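About Bovus Games

Bovus is a small studio that makes tabletop games with miniatures. We write the rules, we sculpt the figures and we print the cards and boards with a printer in the next suburb. Our office is in Dovinville, on the second floor over a bakery, and if you visit us in the morning you will smell it on the stairs.

The studio was started by Viorica Coman and Hafiz Setiawan. They met at a club where both were the only players of an old naval game with very long rules. Viorica was working as a draughtswoman then, and Hafiz was teaching mathematics to high school students. They began to write a shorter set of rules for themselves, to finish a battle before the last bus. This became our first game, Plurnside.

What is Plurnside

Plurnside is a skirmish game for 2 to 4 players. Each player leads a crew of salvagers on a flooded moon, and the crews look for the same lost cargo. There is a tide track at the side of the board. When the tide comes up, the low tiles are closed and everybody must climb or swim. Many players tell us that the tide beats them more often than the other crew, and we are a little proud of this.

One game takes some 3 hours with full crews. With small crews you can finish in half of that time, also if one of the players is new.
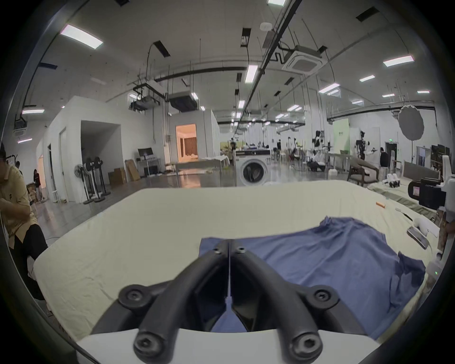 The first print of Plurnside was 2,178 boxes. We chose this number for a simple reason, it was what we could pay. We packed every box ourselves, and in a few of them the blue dice were missing. If you still have one of these boxes, please write to us and we will send the dice. The offer has no end date.

So, our second game

Our second game is called So. It is a card game about a trial on board a colony ship, and every speech in it must begin with the word "so". Danuta Zawadzka wrote it in one weekend and then we tested it for more than a year. It is much lighter than Plurnside and you don't need figures or paint. Families like it, and teachers of English have told us they use it in class.

How we work

We are five people. Viorica leads the design and draws the maps. Hafiz takes care of the rules and answers the rules questions, usually in the evening. Danuta writes the stories and the text on the cards. Farah Hutapea sculpts all the miniatures, first by hand in putty and after that on the computer - she says that the hand version has a better posture. Milagros Valcárcel looks after orders, shops and conventions, and she is the person who will answer if you call us.
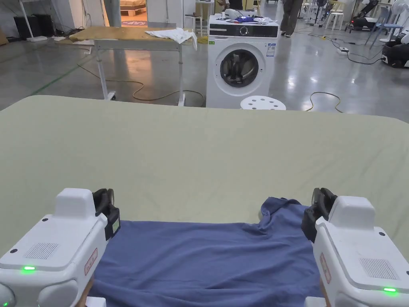
A new game is tested by us first, then by our local group, and then by groups who never met us. The last step is the hardest one. We send the rules with no explanation and we ask the group to write down each moment when they stopped to argue. For the Plurnside expansion we received 14 pages of such moments, and the chapter about climbing was written again from the beginning.

We don't publish many games. We prefer to keep the old ones in print, with the colour of the cards the same as before, so you can mix an old box and a new box at one table.

Visit us and play

Our playing evenings are open to everybody from the age of twelve. You can borrow painted crews from our cabinet. Every October we also run a small tournament, with a prize for the best painted crew and another for the most unlucky player.

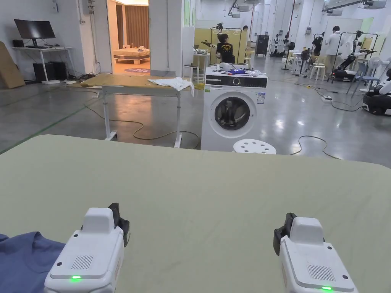
White grippers on the green table, with the washing machine behind.

Shops and clubs

If you have a shop or organise a club, ask Milagros for the demo kit. It contains a short scenario, two ready crews and a smaller tide track. We send it in Australia without cost, and for other countries you pay only the postage.

Spare parts, errata and printable crew sheets are on the Support page.

Page updated Feb 4, 2024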